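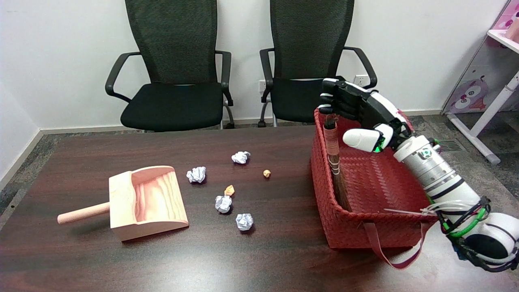

Getting candle wax off a wooden table

We love candles at our place, and from November on there's one lit most evenings, so wax on the table is just part of life! It comes off more easily than you'd think.

Let the wax harden all the way first. If you're in a hurry, put a few ice cubes in a freezer bag and set it on the spot for a few minutes. Then slide an old plastic card under the edge, nearly flat, and push gently along the grain. The big pieces pop right up (so satisfying).

For the thin film that stays behind, lay a plain cotton cloth over it and warm it with a hair dryer on low – keep it moving – then wipe while it's soft. Buff with a dry cloth after.

White rings from mugs are another story. I rub in a dab of plain mayonnaise, leave it overnight and wipe it off in the morning. My friend Yiran Cheng swears by petroleum jelly, and I'm trying that next!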